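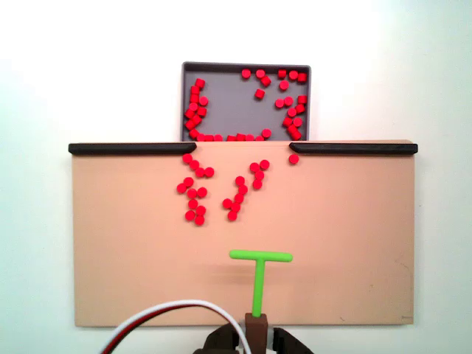

Red pieces in the grey tray, board in front.

Plomon: toy library loans and catalogue, Plutholm

README. Read the Known problems bit before you use loans.csv for anything, please.

What it is

Catalogue and loan records from the toy library in Plutholm. Games, jigsaws, ride-ons, dress-ups, baby gear. 567 items in the catalogue, 1200 loans. Exported out of Barros (the lending software) and then cleaned up by hand, mostly in spreadsheets, some of it late at night. You'll be able to tell which bits.

Plomon is just the folder name, it stuck.

Files

items.csv - one row per thing on the shelf (or once on the shelf)
loans.csv - one row per loan
pieces.csv - what's supposed to be in each box and what was in it at last check
categories.txt - the category codes, plain list
changes.txt - what changed between exports, patchy before August
README.txt - this

All UTF-8, comma separated, quotes round anything with a comma in it. Header row in every csv. If Excel eats the leading zeros off item_id, import the column as text. It will eat them.

items.csv

item_id: five characters, leading zeros matter. Same number as the sticker on the box.
title: as printed on the box where there is a box. Otherwise whatever someone typed.
category: code, see categories.txt
age_from: youngest age in years, from the packaging. Blank if the packaging is gone. Not our advice, just what it said.
players_min, players_max: games only, blank for the rest
condition: good / fair / poor / retired
replacement_cost: whole dollars, what we'd charge if it got lost. Not what it cost.
deposit: yes / no
home: P for Plutholm, N for Noreck
notes: free text, cut off at 60 characters by Barros. So a lot of them stop halfway through a word. Can't get the rest back, have tried.

154 items are marked retired. They're left in on purpose, otherwise the old loans point at nothing. Filter them out if you only want what can be borrowed now.

loans.csv

loan_id: running number from Barros. Gaps are cancelled loans, nothing sinister.
item_id: matches items.csv
household: random code, see Privacy
month_out: month only, e.g. August
month_in: same, blank if still out when the export was run
renewed: how many times
returned_state: complete / incomplete / damaged / unchecked
branch: P or N, where it went out from. Not always the same as home in items.csv, things drift between the two.

No actual dates. Months only, on purpose. Don't ask for the dates, they were dropped before the files left the library's computer.

pieces.csv

item_id
piece: short description, "dice", "long straight track", "cow"
expected: how many there should be
found: how many at last check
estimated: yes if the number was guessed, usually by weight or by eyeballing it
spare_ok: yes if any similiar piece will do (counters, pawns, plain dice). No if it has to be the real one.

This is the file people seem to want and it's also the weakest. Anything with a lot of tiny identical bits tends to be estimated = yes. Jigsaws are the exception, they got put together and counted properly because two borrowers' kids wanted to. Well, most of them. The ones with all sky didn't.

Categories

Short version, full list in the txt:

BG board games
PZ jigsaws and puzzles
CN construction
OU outdoor
RD ride-on
DR dress-up
BB baby
MU music
XX no idea

XX should be empty by now and isn't. MU got split out of XX in the August export, so if you have an older copy the drums are in XX. Pretend play (kitchens, shops, farm sets) sits in DR, which makes no sense, but changing it in Barros means relabelling shelves too.

How it was made

Export from Barros, both branches. Merged. Duplicate item numbers fixed by hand: Noreck started its own numbering before the two shared a system, so those got an N swapped in for the first zero. If you see N0312 that's one of them.

Titles tidied for spelling where the box was there to check against. Not otherwise. "Snakes + ladders (old one)" and "Snakes and Ladders OLD" are two separate games, left alone.

Ages standardised to years. Anything printed in months was divided and rounded down, so baby toys mostly come out as 0 or 1. Lossy, know that.

Condition is one person's opinion on the day of the shelf check. Different person at Noreck. Noreck is stricter. Don't compare the branches on condition, you'll get a difference and it won't mean anything.

Known problems

- returned_state is "unchecked" for heaps of loans, worst in December and right before school goes back. Busy counter. Unchecked does not mean complete.

- Incomplete gets recorded against the last household to bring it back, even if the piece went missing three loans ago. So don't use it to say anything about households. Really don't.

- Renewals at Noreck were written on cards until they moved onto Barros, and only some of the cards got typed in. Renewed = 0 at Noreck before that is closer to "unknown".

- replacement_cost hasn't been updated in ages for the ride-ons. Way too low.

- A few items have a month_in earlier than month_out. Mostly loans over new year, since there's no year column. A couple are just wrong. Not flagged yet, on the list.

- Party packs (the big boxes lent for birthdays) are one item in items.csv but their contents aren't in pieces.csv. Too much stuff in them and it changes.

- Some titles in another language were typed without accents. Barros choked on the accents.

- Multi-box train set is five item numbers. People borrow all five together usually. Looks like five loans. It's one family with a big lounge room floor.

Good for

Teaching joins and cleaning, it's a nice size and it's messy in real ways. Looking at what gets borrowed when (outdoor stuff in spring, puzzles all winter, no surprises). Planning shelf space if you run a small library yourself. Working out which games lose bits.

Not good for

Anything about children's development. Anything about families. Deciding if a toy is safe: age_from is copied off packaging, recalls are not in here at all, check your own recall list. Market research, since a lot of the stock is donated and just reflects what was in people's cupboards.

Privacy

Household codes are random, made fresh for this export, and the key was deleted. No names, no addresses, no kids' ages. Households with only one loan all share the code ZZ, so don't treat ZZ as one very keen family. Notes were read through and anything personal blanked ("missing wheel, call so-and-so's mum" type of thing). If you find one that was missed, tell us and we'll pull the file and redo it.

Households were told at sign-up and could opt out. Opted-out loans are just not there, so totals here will be lower than what the library counts.

Licence

Free to use and share, say where it came from, keep this README with it. Cover pictures and rule sheets are not included, they belong to the publishers.

Cite as: Plomon toy library loans and catalogue, Plutholm. Add the month of the export you used, it's in the first line of changes.txt.

Loading it

Nothing fancy. Any spreadsheet, or whatever you like. Join loans to items on item_id, as text. Join pieces to items the same way. One item can have lots of rows in pieces, so join that one last or your loan totals will balloon. Blank means unknown everywhere except month_in, where blank means still out.

To do

- flag the backwards months
- party pack contents, maybe, at least the tablecloths and the parachute
- fix XX
- new ride-on prices
- recount the marble run, the number in there came off the box lid and the box lid is from a different marble run
- ask Noreck about the remaining cards, if anyone can find whcih drawer

Corrections

Leave a slip at the Plutholm counter with the item number on it, or message through the library's contact form and put Plomon in the subject. Corrections go into the next export. No set schedule for exports, they happen when there's a quiet week.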